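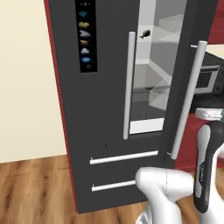 Page 2 of 2

Ticket 493, Inness relay calculator replica, memory fault
Status: reopened Thursday

Despina Dimitriou: Zendero closed this as "dust on contacts." I doubt it. I cleaned the contacts twice and word 12 still drops its sign bit. Their test log claims 2,000 cycles, zero errors, but doesn't say at what clock speed.

Zendero support: Please swap the Petridis relay board and retest.

D.D.: Swapped. Same fault, same word. So much for the board. Ran 2,000 cycles at low speed, clean. At full speed it fails. Looks like timing to me. Send the original drum schedule, please. Leave this open.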